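The Skeldale curfew is up for a vote and I have never cared this much about a zoning meeting

So the list keeps growing! When Wannasri said back in June that they wouldn't play Clukcombe again until the town drops its 10 p.m. cutoff for live music, I figured it would be them and maybe one other band with a van and a grudge. As of this morning there are 18 acts signed on, including two I would have sworn didn't read email.

If you missed the beginning, the town passed a rule last winter that says amplified music has to stop at 10 on the dot, indoors or out. The Skeldale holds 397 people and has walls like a bank vault. I've stood on the sidewalk during a drum solo and heard the crosswalk beeping. The rule doesn't care. A headliner who used to go on at 9:45 now goes on at 8:30, when half the crowd is still looking for parking (I was still looking for parking). 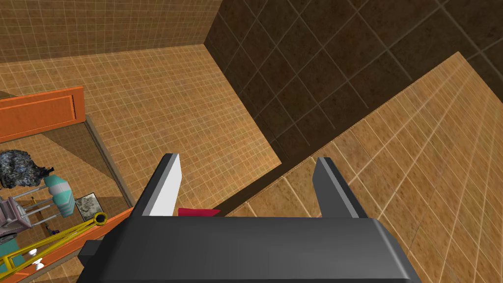 Orange-tan floor tiles past a pair of gripper fingers.

I love that the bands put their names on it. Smaller acts need every paying night they can get, and skipping a room that good costs them real money. Wannasri had a sold-out date on Clokeo and refunded every ticket, fees too! Then they drove 40 minutes up the road and played the same set in a roller rink, with folding chairs and a disco ball nobody could figure out how to turn off. Best show I've seen all year.

There's a fair argument on the other side and I've heard it from my own neighbors. The people who work the door and the bar at the Skeldale didn't write the rule, and a boycott takes shifts away from them first. I don't have a great answer. A few of the bands are sending part of their merch money to the staff, and I'd like to see the rest do it too.
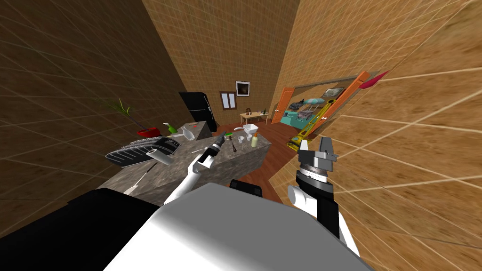
Two robot arms by a kitchen island with a gray granite-textured top.

Now for the good part. The petition went in with 1,825 signatures, and the council has agreed to vote on moving the cutoff to midnight for indoor rooms. Outdoor shows would stay at 10, and I think that's pretty reasonable. Last time the subject came up, 355 people wrote in, and that was enough to get it tabled. This is a whole different pile of mail.

The meeting starts at 7 p.m. and public comment is first, two minutes each. I've got mine down to a minute fifty if I skip the crosswalk story. I'm not skipping the crosswalk story. Come sit with us, we'll be on the left side near the radiator, and somebody please bring those lemon bars again.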